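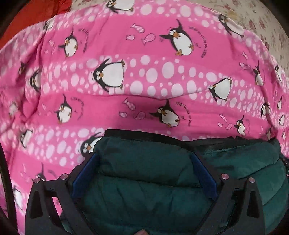

Ngan-ling Tse will talk about bedding for as long as you let her, and I let her for most of an afternoon. She runs Shek, a small secondhand linen business in Costden, and she is at her happiest when the patterns get loud. The penguins on pink were already spread out when we got started, waddling and flapping across their dotted bands, with a cream floral cloth behind them. "Look at those googly eyes!" she said. "How could you sleep in plain gray after that?"

She began with 40 pillowcases from a hotel sale in Lungate and now has 290 pieces on her shelves — duvet covers, sheets, quilts, the lot. Children's prints are her favorite part of the job. "People draw such funny things for bedrooms," she told me. "Somebody sat down and gave those penguins little patterned fish to swim with, and I love them for it."

I asked about the French lettering that curls between the birds. She read it aloud with real delight: "Jusqu'au lever du jour. Until daybreak! So they're dancing all night, you see. It's a party on a bed."

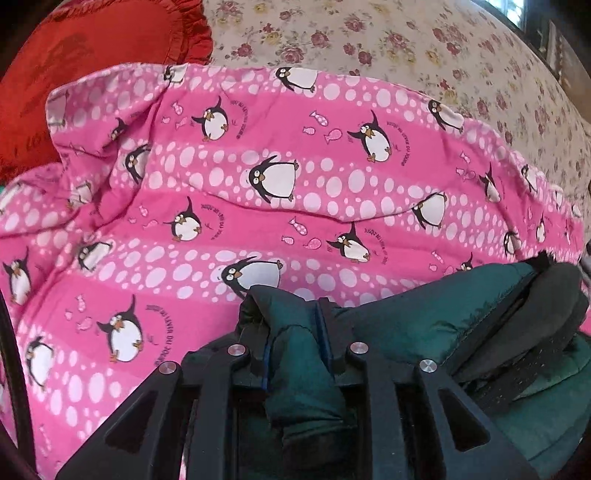
On folding, and not folding

She spreads every piece over a bed before she decides on a price. "A folded sheet tells you very little. I want to see the whole print, creases and all." Then it gets 15 minutes of her attention, seams first, corners next.

Does she ever keep one back? She laughed. "My own closet is full. But ask me again about the penguins in September."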